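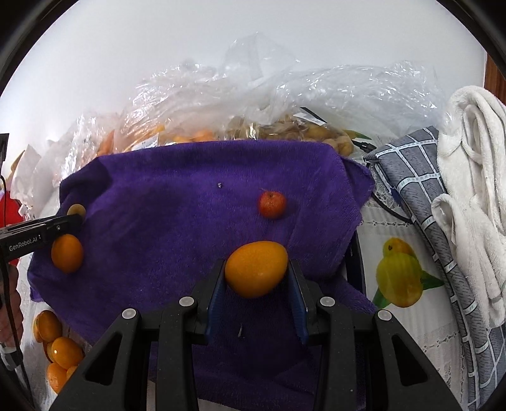
A reader wrote in to say that her fruit never stays where she puts it, that the oranges roll toward the edge the minute anyone bumps the table, and could we please cover the cloth before the bowl next time. Yes! Gladly. The cloth has moved up to the front of this section, and the bowl has been left out altogether.

December
By In-ho Geum

Section 3. Loose Fruit on a Cloth

This section covers the centerpiece cloth: a soft, thick cloth laid over your regular tablecloth, with fruit set on it and along its edge. It's my favorite table in the whole guide. You need very little, you can change it as often as you like, and people help themselves from it all evening without feeling that they've wrecked something.

If you've worked through the Brandier table in Section 2, you already have the tablecloth on. Leave it on. Everything below goes on top.

What you need

- One tablecloth. White is easy to work with, and a printed one is fine too. Lemons and leaves under the real thing look cheerful.
- One soft cloth with some pile to it, in a strong solid color. Purple is wonderful with orange fruit, and the pictures in this section use it.
- One large fruit with a smooth skin.
- A handful of oranges or tangerines in mixed sizes.
- A few small round fruits or berries, red if you can get them.
- A dry dish towel for your hands and the fruit.

The measurements in this section are for the Plelside table, which is 37 inches across. On a narrower table, keep the spacing from the edge and make the cloth area smaller.

Note: Don't shop for matching fruit. Eight oranges that are all the same size look like a store shelf. Pick through the bin and take a big one, a couple of middling ones and a few that are still a bit green. The greenish ones do more for this arrangement than anything else you can buy.

3.1 Getting the fruit ready

1. Take the fruit out of its bags and look it over. Set aside anything with a soft spot or a split skin.

2. Rinse what's left under cool water and dry each piece well with the towel. Water trapped under an orange will soak straight into the pile and leave a dark ring on a colored cloth.

3. Sort by size. I line mine up along the back of the counter, biggest on the left, and it makes the rest go so much faster.

4. Peel off the little stickers now. (You will miss one. Everybody does. Check again when you're done.)

Caution: Berries stain. Test one on a corner of the cloth before you set any out, and if the corner marks, keep the berries on a saucer.

3.2 Laying the cloth

1. Shake the cloth out away from the table, so the lint lands somewhere else.

2. Hold it by the middle and let it drop where you want the centerpiece. Let it land in a heap.

3. Now pull it open from the edges, a little at a time, and stop well before it's flat. You want low folds and hollows all over. A hollow the width of your palm will hold an orange perfectly still, and this is the whole secret to fruit that doesn't wander off!

4. Pull one corner out toward you or off to the side so that it ends in a point. Turn it over on itself if it feels too long. A pointed flap gives you a natural wall to tuck fruit against, and you'll use it in 3.4.

5. Push the far edge up into a raised fold or two. From a chair the arrangement has a back to it this way, and it looks finished from the front even while you're still fussing.

6. Check the distance to the table edge. Leave at least 12 inches clear on the side where people sit, more if you're serving soup.

Note: If the cloth slides when you tug it, the tablecloth underneath is too slick. A ribbed or textured weave grips much better. The Pryor liner from Section 1 also works, cut down so it can't be seen.

Caution: Keep candles off the cloth entirely. A fluffy pile can catch quickly, and no centerpiece is worth it. Candles go on a plate on bare tablecloth, well away from the folds.

3.3 Placing the large fruit

Start with the biggest piece. You can do this last, and I did for years, and every time I had to move six other things to make room.

1. Choose the spot first. A little off center is livelier than dead middle.

2. Hold the fruit above the cloth and turn it until you like the side that faces the chairs. Egg-shaped fruit has a broad end and a narrow end, and it can look completely different with a quarter turn.

3. Press a hollow into the cloth with your knuckles.

4. Lower the fruit straight down into the hollow. Let go slowly. If it tips, lift it, press the hollow deeper and try again. Sliding it sideways only drags the folds flat.

5. Tap the table with your palm. The fruit should stay put. If it rocks, pinch up a bit of cloth on the low side.

6. Put one small red fruit near it, a bit behind and to one side. Big and golden next to small and red -- I get happy every single time I do this step.

Note: Brush the pile with your fingers afterward, all in one direction. Crumbs and pale specks show up badly on a dark color, and they're much easier to pick off before the rest of the fruit goes on.

3.4 Setting out the oranges

The fun part. Keep most of your citrus for the front edge of the cloth, half on the tablecloth if need be, and let just one or two sit up on the folds.

1. Set a single round orange up on the cloth. Give it some space of its own.

2. Add a tiny red berry to one side of it. One is plenty.

3. Bring the others to the near edge of the cloth and build a loose cluster there. Let some of them touch and let the line wander up and down.

4. Mix the colors as you go. A greenish one at the end, a bright one next to it, an olive one lower down, then a run of good strong oranges.

5. Tuck one against the flap you made in 3.2.

6. Bring the largest of the group to the front and leave one slightly apart from the others at the end of the row.

7. Stand back, or better, sit down. Look at it from a guest's chair. Fruit that seemed nicely spread from above often hides behind its neighbor from a seated height. Move whatever has vanished.
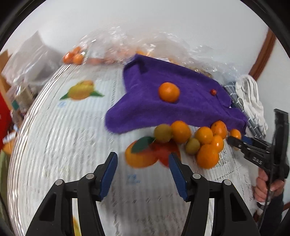
8. Clear the far side of the table. Used bags and plastic wrap go out before you start on plates and glasses. Hang on to one bag of spare tangerines for refilling, and find it a home on the sideboard.

9. Check for stickers again.

Note: On a printed tablecloth, try letting a real fruit overlap a printed one. It looks like a little joke between the cloth and the fruit, and children spot it right away. Leave a few of the prints fully uncovered so the pattern can still be read.

3.5 Keeping it fresh through the evening

Loose citrus is very forgiving. It will sit out happily through dinner and well past dessert in an ordinary warm room. Berries and cut fruit won't, so put those out last and take them in first.

1. Refill from the back. When someone takes an orange from the front, slide its neighbor over and put the new one in behind.

2. Turn any piece that has been handled and put back, so its best side is out again.

3. If you're leaving the arrangement up overnight, lift the fruit off, shake the cloth out and put everything back in the morning. It takes three minutes and the pile springs right up.

Caution: Don't store fruit under plastic wrap on the cloth. The wrap holds damp against the fruit, and the folds underneath go limp and can start to smell. A bowl in the refrigerator is the place for leftovers.

3.6 If something isn't working

Fruit keeps rolling. The cloth is too flat. Go back to step 3 of 3.2 and bunch it up more than seems reasonable. Very round oranges may also need a pinch of cloth in front.

Everything looks small. Your large fruit isn't large enough, or it has sunk too far down. Fold a dish towel into a pad and slide it under the cloth at that spot.

The color looks muddy. Usually the light. Warm bulbs turn purple toward brown, so try a lamp with a whiter bulb, or move the table nearer a window for a lunch. A dark green cloth holds its color better in a dim room.

Too tidy. Pick up any three pieces, close your eyes and put them back down. I mean it! Then fix only the one that bothers you.

Juice on the cloth. Blot it, don't rub, and rinse from the back with cold water. The Nullton centerpiece cloth can go in a cool machine wash. Dry it flat and shake it out while it's still a bit damp to lift the pile.

For the same arrangement with pears and walnuts, carry on to Section 4, and keep the purple cloth handy, as you'll want it again there.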